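Folding laundry, still unsolved
10/26/18

Kenna Laing asked me whether a machine can fold a shirt yet. Short answer: slowly, and only if you hand it the right shirt in the right state.

A towel has four corners and two sides. A polo shirt has a collar that holds its own shape, a placket that is stiffer than the cloth around it, and sleeves that end up wherever they like. Most of the work comes before the first fold – finding an edge, picking up one layer of fabric instead of 2, and spreading the thing out.

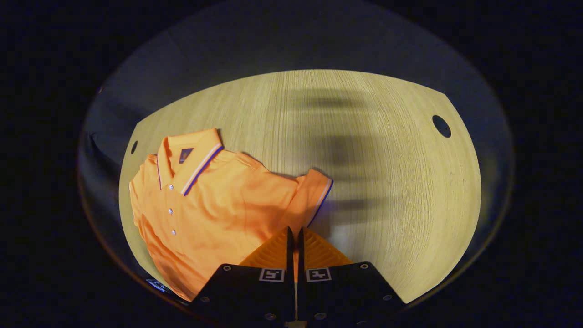

Grasping one layer is where the error rate lives. Two flat fingers with ribbed pads will hold cotton well enough once they have it. Getting them under a crease without pinching the layer below is a control problem, and a camera near the fingers loses sight of the rest of the garment just when it matters.

Elisa Sanna keeps a log of attempts for her Skosholm project. It stood at 1142 when I last looked, and she wants another 200 with collared shirts before changing the gripper pads. I'll post her numbers in December if she lets me.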